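Odmont to open its stitching workshops to trainees across the region

Every place on the spring course will be free, and the full workbook goes online in February

ODMONT, February – Good stitching takes time, patience and a great deal of thread. Trainee surgeons in Odmont and the surrounding towns will soon have more of all of it, with the opening of the Guneo Suture Programme, a run of 5 practical workshops given over entirely to closing wounds well.

The programme is run by the Karunaratne Skills Centre and paid for by Prirnex, the Odmont training charity. It grew out of the centre's evening practice hours, which were so popular last year that trainees were bringing their own stools. We are delighted to be able to offer them a proper course (and somewhere to sit).

Stitching is usually taught in a corner of something else. A trainee might get an hour on it at the end of a long day on anatomy, tie a few knots and then not pick up a needle again for weeks. The Guneo workshops turn that round. Each one takes a single part of the job and stays with it for a whole afternoon: handling tissue, passing the needle, looking after the thread, tying, and finally closing a short wound from one end to the other.

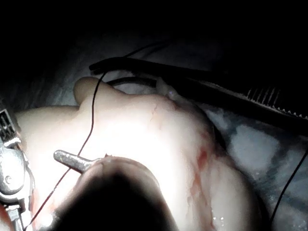

Tissue handling comes first, and it gets the longest session of the lot. Beginners tend to grip hard and pull, and soft tissue remembers it. The teaching team asks everyone to spend the first half hour without a needle at all, lifting an edge, letting it go, and learning how little pressure will do. It sounds dull and people love it. In the feedback from the evening sessions, this was the exercise trainees most often said they wanted to repeat.

"You can see the moment when someone stops fighting the tissue," said a spokesperson for the centre's teaching team. "The shoulders come down, everything slows, and the stitches start to sit where they were meant to. We would happily run that session every week of the year."

The third workshop belongs to the thread. A fine strand will wander off, loop round the nearest thing, or slide out of sight in a fold just when it is needed, and managing the loose tail is a skill in its own right. Trainees will practise drawing through the right length, parking the tail on the side they will need it next, and keeping both ends in view before they begin a knot. The workbook has a page of drawings for this, redone from scratch after trainees told us the old ones were impossible to follow.
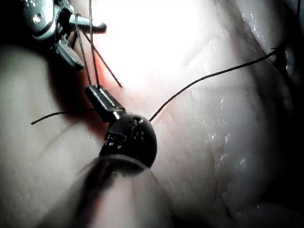 Fine, dark suture threads against pale tissue. Picture: Karunaratne Skills Centre

Knots get an afternoon of their own, and so they should! Each trainee will tie sets of 5, stop, look them over with a partner, and tie again. Over 1,000 practice stitches were placed during the evening sessions, and the teaching team kept notes on what went wrong. Two faults came up again and again: knots pulled so tight that the edges puckered, and stitches set too close to the edge to hold. Both now have their own exercises.

The last workshop brings the parts together. Working in pairs, trainees will close a short incision on a soft pad, with time to take out any stitch they are unhappy with and put it in again. There is no clock on the wall for this one, at the request of last year's group. 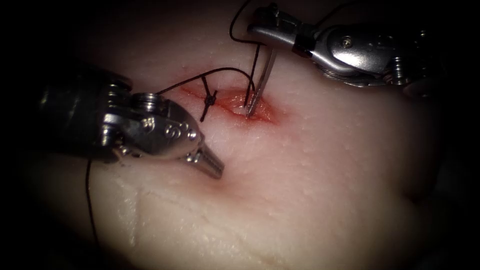 Following the curve of the needle is the point the team will be coming back to all afternoon. Pushed straight, a curved needle drags. Turned along its own arc, it goes in cleanly and comes out where the eye expected it, and the next bite is easier to judge. Trainees who have already sat through the earlier workshops should find that this comes together surprisingly quickly.

"We wanted to pay for something plain and useful," a spokesperson for Prirnex said. "Closing a wound neatly matters to every patient who has one, and we're thrilled to see a whole course built round it."

Workshops start at 2 pm and finish at 5 pm, with tea halfway through. Places are open to surgical trainees in their first 3 years, and those who have had the least time to practise will be offered places first. Pads, needles and thread are all provided. Trainees who can't get to Odmont can use the workbook, which will be free to download from the centre's website.

Notes to editors

The Karunaratne Skills Centre teaches practical surgical skills to trainees in Odmont and nearby towns.

Prirnex is a charity that supports hands-on training in healthcare.

Interviews with the teaching team can be arranged through the centre's press desk. Please allow a couple of working days for a reply.

Ends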